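讲稿备注 先仿真再上机:机械臂单元的几条规矩
(自己看的,别投屏。Kullasano 那场讲超时了,这次砍掉历史部分)

第1页 标题
打招呼。先说清楚我不是做标准的,是被标准折腾过的。
Wilma Groen 那边的人在场的话点一下名,后面检查表是她们组先写出来的,别忘了谢。
手机静音。自己的也静音。

第2页 为什么讲这个
一句话:仿真做得越来越好看,大家对它越来越放心,规矩反而松了。
问台下:谁的仿真场景有版本号?等举手。等够时间,别自己抢答。
再问:谁的版本号和现场那台设备对得上?
一般第二次手会少很多。不评论,直接翻页。

第3页 Illeck 的事
讲短一点,两分钟。
Illeck 的单元,仿真里跑通了,路径漂亮,节拍也达标。上机第一天,肘部蹭到柜体侧面。没伤人,速度限着呢。罩壳划了一道。
查下来三件事:
柜体模型是旧图纸,侧板位置差了24毫米
碰撞体用的是简化盒子,侧面的凹凸全被抹平了
没人签过字说“模型与现场一致”
重点在第三件。前两件谁都会犯,第三件是流程的洞。
不要说是谁画的图。上次有人追问,就说“图纸管理的问题”。

第4页 标准怎么说
不念条文!上次念条文,后排开始收邮件。
口头带过:ISO 10218 管工业机器人安全,ISO 12100 是风险评估的总思路。协作的看 ISO/TS 15066。具体条款请大家自己查现行版本,我不背,背了也会背错。
要让他们记住的意思:风险评估针对的是实际的单元。仿真是评估的输入材料,替代不了现场验证。
这句说慢,说两遍。
有人会问“数字孪生算不算验证”。答:看你拿什么证明它跟现场一样。证明不了就是一张图。

第5页 规矩一:模型要有出处
每个场景文件头上写清楚:谁建的,依据哪份图纸,哪天现场量过。
机械臂本体用厂家给的模型,别从网上随手拖。
周边设备,柜子、门框、护栏,量过的标“已量”,没量过的标“估”。标“估”的东西,臂就离它远一点,余量翻倍。
Runetti 的做法:场景里没有出处的物体一律染成红色,评审时满屏红,谁都坐不住。挺土,好用。
场景编号跟单元编号挂钩。我们现在排到3309,编号本身没有含意,唯一就行。
别在文件名里写“最终版”。这里停一下,会有人笑。

第6页 规矩二:碰撞体别偷懒
视觉模型和碰撞模型是两回事。屏幕上看得见的凹槽,碰撞引擎里未必有。反过来也一样。
评审时两层都要打开看。只看渲染图的评审不算数,重开。
简化可以,但只能往外包,不能往里缩。
凸包会把凹进去的地方填平,偏保守,一般能接受。抽稀面片可能吃掉凸筋,这个危险。
线缆、管线包,仿真里经常没有。要么建进去,要么给臂加一圈外扩。
工具也算臂的一部分。换了夹爪忘了改模型的,我见过,我自己也干过(这句可以说,显得诚恳)

第7页 规矩三:最小间距要写下来
写数字,写在哪个姿态下、跟哪个物体之间。
“看着够”不是数字。
间距要分开报:末端一个,肘部一个,底座附近一个。大家盯着末端看,蹭到东西的往往是肘。
Chuensuk 项目一开始就只报末端。后来改成每个连杆都报,报表长了一截,工程师抱怨了一阵子,现在没人抱怨了。
制动距离要算进去。急停不是瞬间停住,带负载的时候更不是。
还有标定误差、地脚偏差,都从间距里扣,扣完还剩多少才是真的。

第8页 放图
翻到这页先别说话,让大家看几秒。
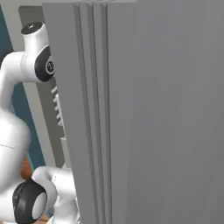
仿真场景:白色机械臂紧挨灰色立面,注意关节紧贴立面左缘的位置

讲的时候就三句:
从这个角度你能不能判断有没有接触?我判断不了。
所以要换视角,要把距离读数调出来,要看碰撞体。
立面左侧那一条条竖槽,碰撞模型里还在不在?查过再说。
激光笔指黑色关节盖那里。笔没电就用手比划。
如果有人问这个臂什么型号,跟今天的话题无关,会后聊。

第9页 规矩四:上机的顺序
仿真评审签字
现场复量,跟模型比对,差异写进记录
空载低速,手动模式,使能开关在手里,急停伸手就够得着
空载,逐级提速
带载,再从低速来一遍
最后才是自动模式,护栏门关好、联锁测过
这个顺序不许跳。赶工期也不许跳。
每一级跑几遍各家自己定,定了就写下来。我们连续3遍无异常才升级,中间出一次就从头数。
仿真里随机扰动跑3000次全过,也不能换掉现场的任何一级。这是两种不同的证据。这句要强调,经常有人拿次数来谈条件。

第10页 规矩五:改了就重来
改程序,改工装,挪柜子,换夹具,都算改。
挪柜子最容易漏!搞卫生的时候推一下,谁也不会去报。
办法:地上画线,柜脚打定位销。上班先看一眼线。
小改走简表,一页纸,大改走全流程。界线怎么划要事先讲好,不能改完了再商量算大算小。
旧场景文件归档,不删。出了事要能翻到当时用的是哪一版。

第11页 检查表
投出来让大家拍照,停久一点。
提一句表是 Wilma Groen 组的底稿,我们改过几行。
签字栏两个人,建模的和现场的,不能是同一个人。小团队说人手不够的,就找隔壁组交换签。
表可以拿去改,别原样照抄,单元不一样。

第12页 提问
可能被问到的:
成本?前期多花几天,具体看单元,别给数字。
用强化学习训的策略怎么办?一样的顺序,外面再套一层独立的速度和区域限制,限制不归策略管。
协作机器人是不是可以免?不可以。工具和工件照样要评估,夹着刀片的协作臂没什么协作可言。
供应商说他们验证过了?请他把记录拿来,看是不是你这台、你这个布局。
时间不够就砍第5页后半和第10页的归档那条。
翻页笔记得还给会务。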